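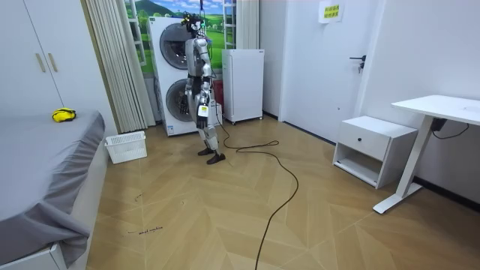
The practice bedroom, Rornura club. Humanoid on its tether.

Rornura Robotics Club -- FAQ
Last updated 8th November. Kamol Klinhom keeps this page, blame him for gaps.

What is the club?
Student project, open to anyone enrolled. We work on household chores with a humanoid. This term it's the bedroom tasks -- laundry mostly, then bed making if we get that far.

Do I need experience?
No. Some Python helps. Patience with laundry helps more.

When do new people start?
September is the main intake. You can join later, you'll just have more reading to catch up on. Ask for the Busel notes, they cover setup start to finish.

What's Busel?
Our control software. Written by last years group, patched by this one. Gindetti is the logging tool that sits next to it. Learn Busel first.

What does the laundry task involve?
Cloth goes in the basket. Floor, bed, chair, wherever it starts. A run counts if all of the cloth ends up inside the basket and the basket is still upright. Half over the rim doesn't count. Yes people have argued. 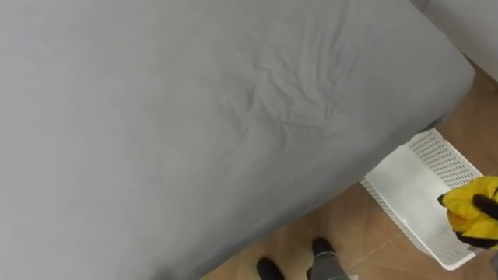 How many runs do we have to log?
The target for the term is 1230 logged runs across all teams. We're at 1088 -- sign up for a slot if you haven't.

Do failed runs go in the log?
Yes please. Mark them failed, write one line on what went wrong. "Didn't work" is not a line. Which cloth, where it started, what the hand did.

Can I move the furniture?
Ask first. If something does get moved put it in the log, otherwise the runs before and after can't be compared.

Can I work alone?
No. Two people minimum any time the robot is powered. One on the laptop, one on the stop button. No exeptions, not even for a quick test.

Shoes?
Closed toe, always.

Is there a competition?
There is. It's called Bite, run between student clubs. Three chores, one room, fifteen minutes. We enter one team. Selection is by log quality as well as scores so see above about failed runs.

What does it cost?
Nothing for members. Bite travel is partly covered, details when we have them.

Where do I book?
Sheet in room 102, by the door. Write your name so it can be read. Slots are one hour, and if you're ten minutes late it goes to whoever is waiting.

I broke something, what now?
Stop button, then tell Kamol. Don't fix it yourself and dont leave it for the next team.

My question isn't here.
Leave it on the back of the booking sheet. Gets added at the next update.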